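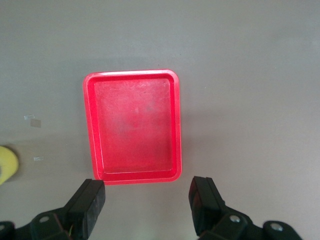 Chapitre 3
Saisir un objet, ou l'art de rater proprement

Quand j'ai repris l'atelier de robotique, je pensais boucler la préhension en une séance. On ferme la pince, on lève, et voilà ! Mon groupe y a passé presque 20 séances (et Ghizlane Ezzat, ma binôme, me le rappelle encore). Le plateau rouge a été notre bête noire : trop large pour une approche distraite, avec un rebord qui pardonne peu quand on arrive de travers.

Dans ce chapitre, je vous propose de reprendre le projet Tamon là où mes étudiants l'ont commencé, c'est-à-dire avant même de fermer les doigts. Où placer la pince ? De quel côté aborder l'objet ? Et que fait-on si le plateau a tourné un peu entre deux essais ?

Gardez sous la main votre carnet du chapitre 2, surtout les repères de table. Pour le premier exercice, réglez la temporisation à 1000 millisecondes et laissez la pince ouverte jusqu'au bout. On commence par l'approche.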